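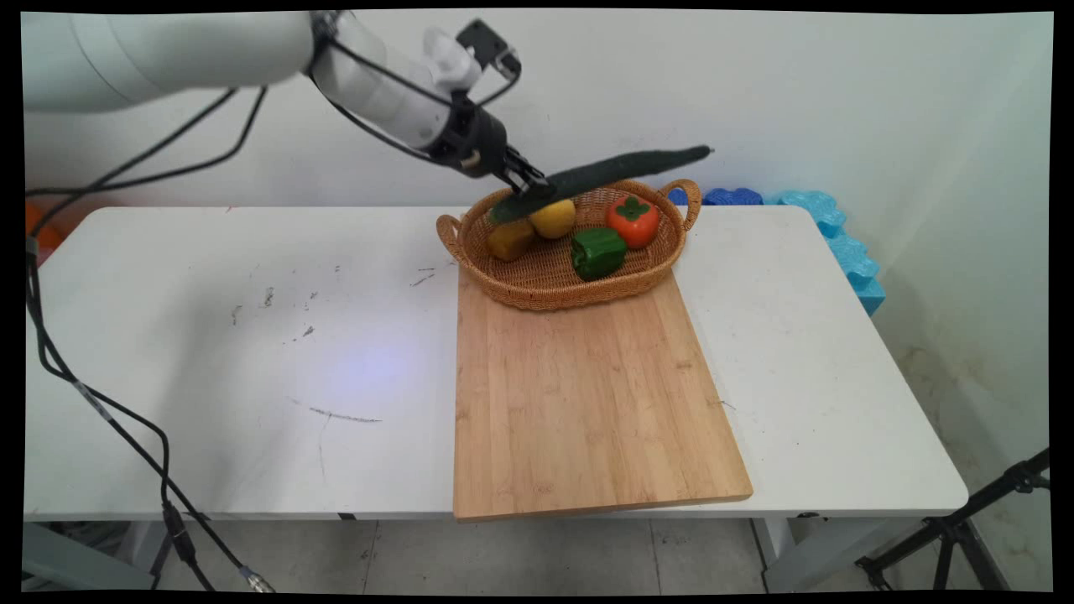 Produce Handling Cell – House Rules, the Picture Page

Vistdale site, put up by Ayten Dursun. Started in March, added to whenever I get a minute. The long version of the rules is in the Brarnell binder by the door. Short version here, because people read this page and they don't read the binder. Applies to everybody, incl. visitors from Lockwood and anyone on the late shift.

Before you start

Walk the table first. Two minutes, no phone. Board where you want it, basket where you want it, nothing on the surface that isn't in the task sheet. Scuffs on the top are fine. Loose stuff is not.

Cables next. Follow them with your eyes from the wrist down to the floor connector. Slack enough for the full reach, not so much that a loop can catch a table corner. If you have to step over one to get to your chair, re-route it and then start.

E-stop in hand or within reach of the hand. Not on the shelf. Press it once, see the arm drop out, release, reset. Write your intials on the sheet.

Speed

Anything new runs at the slow setting. New object, new basket, new board, new operator – all count as new. İlker Aksoy signs off on the step up to normal speed. If he's out, you stay slow that day. Yes even if it worked great yesterday.

Hands

No hands over the table while the arm is enabled. Item rolled? Pause, wait for the light, reach in, reach out, say "clear" out loud, resume. Saying it to an empty room is still the rule.

Two people at the cell means one is the operator and the other one isn't. Decide before power on. The operator is the only one who says go.

Long items

Cucumbers, leeks, carrots with tops. These get their own page in the binder and here is most of it.

Fingers go on either side, arm lined up with the length if you're picking from the end. Check where the far end is going to swing before you lift. A long item picked at the end sweeps a lot more table than you think, and the basket handles stick up.

Grip force from the chart, not from feel. Start at the low row. Skin marks or a dent after a run = write it down and go down a row. Slipping = write it down and go up ONE row. Don't jump to the bottom of the chart. 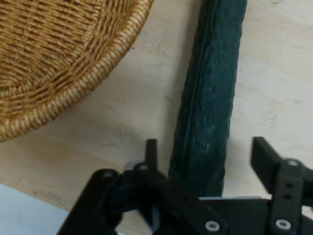 Can I put dropped produce back in the run?
Only if it landed on the table. Anything that hits the floor goes in the discard bin and gets a line on the sheet, bruised or not.

Cleaning

Fingertips get wiped before the first run and after any item that splits. Food-safe wipes only, the ones in the Vuria box. No spray anywhere near the wrist camera. Wicker baskets get shaken out and brushed, never soaked. Boards get washed at end of shift and stood up on edge to dry.

Check the finger screws while you're down there. Look, then touch. A loose one is a stop, not a note for later.

Fingertip pads get swapped at 4,000 cycles, by the counter. Full inspection of the arm mount and cables every 100 hours. Both go in the log with a name next to them. A tick with no name doesn't count and I will come find you.

Logging

One line per run. Time, item, basket, speed, what happend. "Fine" is an OK entry. Blank is not. Near misses go in the same log, same day – nobody gets in trouble for one of those.

End of shift

Arm to park. Power off at the cabinet, key out, key on the hook. Produce out of the basket and back in the cooler or in the bin, don't leave a pepper overnight. Tripod stays where its marks are, please stop moving it to vacuum.

Corrections to Ayten. Next update will have the wet items page, still waiting on İlker's numbers for that one.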